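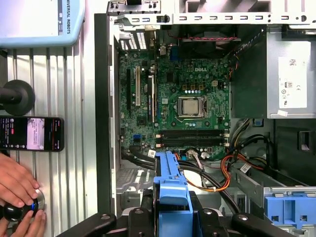

How to budget for a first robot workcell

Most first budgets for a robot cell start with the arm and stop a few lines later. The arm is the easy part, because a supplier gives you a price on paper. The rest of the money goes into the table, the fingers, the fixtures, the parts you practice on and the hours of the person running it. Electronics teardown is a good job to plan around, since it touches every one of those lines. A gripper closing on the blue carrier handle inside a Dell tower has cables on nearly every side of it, so finger width and reach into the case matter more to your budget than top speed does.

These steps follow the order we use at Clestari when a shop or a lab asks us for a plan. You need a spreadsheet, a tape measure and a free morning.

Step 1. Write down the task before you price anything

Use one sentence per task. "Remove drive carrier from desktop case lying on its side" is a good entry. "Computer recycling" is too wide to price. For each task, note:

The largest object that has to fit on the table
The smallest thing the fingers have to hold
What is next to it that must not be pulled or crushed
Who loads the work and who takes it away

Stop when you have 3 tasks. If you have more than that, pick the ones you would run in the first month and move the rest to a second sheet.

Step 2. Size the table

Lay the biggest object on the floor and mark around it with tape. Add room for the arm base, the person's hands and anything the person keeps within reach, such as the pendant, a hand controller or a phone. People forget this last item all the time and end up with a pendant balanced on a stool.

Slotted aluminum is worth its price for a first cell. You can move a clamp or a fixture without drilling, and you will be moving them a lot. If you buy a plain top to save money, add a line for the day you replace it.

Step 3. Price the gripper and fingers separately

Ask for two quotes, one for the gripper body and one for the fingers. Fingers wear, get bent and get redesigned. Gemechu Worku, who runs our bench in the Nigatu building, puts two spare sets on every first order and has yet to send one back. Spare pads go on the same line.

If a camera will ride at the wrist, put the mount and its cable here too. They are small amounts, but they hold up a start date when they are missing.

Step 4. Decide what gets a fixture

A heavy object that sits flat may need no fixture at all. Small molded parts nearly always do. Draw each part in the position you want it held, then mark where the fingers will come in. A holder that grips well but leaves no space for the fingers will have to be made again.

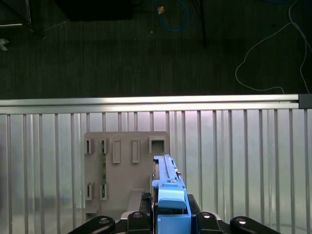

Light blue plastic part in the gripper, over the right side of a molded fixture plate.

Plan on making every fixture twice. We enter the first version at full cost and the second at half, and the total has been close enough on the last few jobs. Printed plates are fine for learning. If the cell goes on to daily work, get a quote for a machined one and keep it on a later page of the budget.

Step 5. Buy the practice parts

This is the line that gets left out most. Someone has to learn to run the arm, and connectors, clips and tabs do not last forever. For the Flukum job we bought 242 small parts and thought it was too many. We reordered in May.

Used desktop towers are cheap by the pallet, but look at what you are getting. Mixed models mean mixed layouts, with the drive bays and power supplies in different places. One model makes the early weeks easier. Buy the mixed lot afterward.

Step 6. Count operator hours

Use real hours, with setup and cleanup in them. Our planning figure for a first cell is 200 operator hours before anyone judges the results. Multiply by what you pay, including the time of whoever stands in when your operator is out. If you rent the arm, check these hours against the rental period now. A short rental with half-trained staff costs more per useful hour than a long one.

Step 7. Add the small stuff

Make one line called "bench" and put these under it:

T-slot nuts, screws and clamps
Cable ties and cable guides
A mat or bins for loose screws
Labels
Hand tools that stay with the cell

The Vudon sheet we planned last year came to $511 for this line. The customer had entered zero.

Keep cables off the work surface from the start – run them under or behind the rail and tie them down. Adding guides later means stopping work and moving fixtures that were already lined up.

Step 8. Split the total into three columns

Label them "before start," "first month" and "only if it continues." The arm or its rental, the table, the gripper and the first fixtures go in the first column. Practice parts and most of the operator hours go in the second. Machined fixtures, a second arm and any guarding beyond what your risk assessment calls for go in the third. Guarding the assessment does call for is in the first column, along with the assessment itself.

Send the sheet to the person who will run the cell before you send it to the person who signs. We give ours until Friday to mark it up. Most of the changes come back on steps 2 and 7.

Common problems

The quote has no delivery date for fingers. Ask for it in writing. An arm without fingers still uses up rental days.

The table fits the work but the door does not fit the table. Measure the door, the elevator and the turn in the hallway.

The budget has one large "contingency" line. Break it up and attach each piece to the step it belongs to. Fixtures and practice parts usually get the most.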